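Home | Classes | The Sweater Swap | Shop | News | Find Us

Last updated: March

FOR IMMEDIATE RELEASE

Delbridge Folding Room opens its knitwear season with a free Fold-Along and a brand-new booklet

Hi everybody, it's Annunziata Villa, and yes, I write our press releases myself. If you run a newsletter or a local paper, please use any of this you like, cut it down as much as you want, and call me if I've left out something you need (I usually have).

So, the news! The Delbridge Folding Room is starting its spring season this March with a free evening class called the Fold-Along, and on the same night we're putting out our first printed booklet, Put Away Soft. It's 24 pages, it's about sweaters and pretty much nothing else, and I've been working on it on and off for longer than I care to say. The class starts at 6:30 in the evening at our space on Kramer Street, upstairs from the shoe repair. Doors open at 6.

If you haven't been to see us before, we teach people how to fold, sort and store their clothes. That's the whole business. I started it in my own bedroom with two neighbors and a pile of T-shirts, and last year we had 3,974 people come through our classes, which still makes me a bit dizzy when I say it out loud. Most of them live near enough to walk over. A few drive in from Betell, and one couple came all the way on the train with a suitcase of baby clothes and went home with the same suitcase half empty.

Why sweaters? They're what people ask me about the most at this time of year! The heavy stuff is coming off the hooks and out of the hall closet and it has to go somewhere until fall. A T-shirt will forgive you almost anything. You can roll it, stuff it, sit on it, and it'll be fine after one wash. Knits remember. Hang a heavy cardigan all summer and you'll find two little bumps in the shoulders where the hanger was, and they're a pain to steam out.

Xiaoqing Li is teaching the Fold-Along with me. She came to us from alterations, so she knows how a garment is put together, and she'll grab a sleeve and show you which way the seam wants to lie before she ever makes a fold. I've learned a lot from her. I used to fold everything in thirds because my mother did, and Xiaoqing got me to stop doing that with ribbed knits. Now I bring the sleeves in, fold the body up from the hem, and then give it one more turn if the drawer is shallow. It makes a thicker bundle, but you get fewer hard creases, and I'm sold.

We work on beds, by the way. People always expect a long table with chairs, like a sewing class, but hardly anyone I know folds laundry at a table. You fold on the bed, with the clean things dumped at one end and the piles growing at the other. So we teach it that way, bedspread and all. 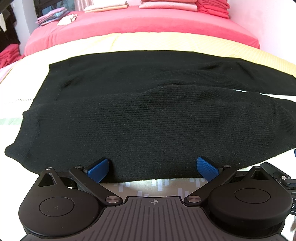
Dark knits get their own part of the evening, and they get a whole chapter in the booklet too. A black sweater shows every speck of lint in the house, so we do the lint first, while the thing is spread out flat and you can get at it. I like a damp hand. Xiaoqing likes a brush. We have been arguing over this since last summer and we've agreed to print both. Then you smooth it out from the middle with your palms, and you don't pull on the ribbing, you just pat it. It'll look wrinkly for a minute. Leave it alone and go fold some socks.

The other big piece of the class is sorting by color, and I know some of you are rolling your eyes. I rolled mine! I was a sort-by-type person for years – pants here, tops there – and I still think that's fine for a family dresser where four people are hunting for things at seven in the morning. But for one person's closet, color piles are so much quicker. You put the pinks together, the creams together, the loud reds off by themselves, and when you want the peach top you go straight to it. It also shows you what you keep buying. I found out I own a frankly silly amount of lilac.

What you need to bring on the night: one sweater or cardigan, clean, any size. That's it. If you want to bring more, keep it to what fits in one tote bag so there's elbow room for your neighbor. Kids are welcome if they can fold too. We'll have tea and Xiaoqing's almond cookies, but please eat them over by the window, well away from the knitwear.

Now the booklet. Put Away Soft was printed by Zidetti Press, who were very patient with me when I changed the cover at the last minute. It has drawings for every fold, a chapter on dark knits like I said, a chapter on moths (short, and not too scary), and a page in the back where you can write down what you put in which box so you aren't digging through everything in October. The first 264 copies are free to anyone who comes to a class or stops by the room this season. After that we'll be selling them at the front desk for enough to cover the printing.

A few things that always come up, so I'll answer them now and save us all some phone calls.

Do we do house visits? We do, but only inside Delbridge, and the list is full until summer. Put your name down anyway, people cancel.

Can we fix a stretched sweater? Sometimes. Xiaoqing will look at it and tell you straight. Please don't mail them to us.

Are there stairs? Yes, one flight, with a good railing. If stairs are hard for you, let us know and we'll do a downstairs session in the back of the shoe shop, who have kindly said we can borrow the space in the afternoons. It's a bit of a squeeze and it smells like polish, but the folding is exactly the same.

Do you have to be neat? No! Oh gosh, no. You should see my car.

I asked Xiaoqing for a quote, as I'm told a proper press release has one, and she gave me this: "Everybody already knows how to fold. I just want them to slow down for the sleeves." I asked if she wanted to add anything about the booklet and she said it was nice. So there you go.

For my part, I'm just really excited to have people back in the room. Winter is slow for us, and I miss the noise of it, everyone talking over each other about whose grandmother did it which way. Last spring a man stood up in the middle of a class and showed us how he'd learned to fold pullovers at a summer job in a department store, flat as a board, with a piece of card inside that he slid out at the end. We all had a go. Half of us got the card stuck. It's in the booklet on the page after the moths, and he gets a free copy whenever he wants to come and pick it up.

The Fold-Along is free but the room is small, so please save a spot by calling the desk or writing your name on the sheet by our front door. Press folks who want to come along are very welcome, and you'll be handed a sweater like everybody else. Anyone who'd like a copy of the booklet to review can ask me and I'll set one aside.

Contact: Annunziata Villa, Delbridge Folding Room, Kramer Street. Mornings are best. If I don't pick up I'm probably up to my elbows in somebody's cardigans, so leave a message and say your number twice.

Comments (5)

Marlene T.
Came to the T-shirt class last year and my drawers are STILL tidy. Well, the top one is. Signed up for this one with my sister.

rowhouse_pete
Is the card trick okay for chunky sweaters or just the thin ones? I tried it on a fisherman's sweater and it sprang back open.

Annunziata
Thin ones only, Pete! For the chunky ones just fold them once across the middle with the sleeves in and give them the bottom of the drawer.

D. Okafor
Team brush. A damp hand just moves the lint around.

Kathy in Betell
Will there be another evening later in the spring? I work until 7 and would hate to miss the dark knits part. I have nothing but black sweaters and a white cat.

Home | Classes | The Sweater Swap | Shop | News | Find Us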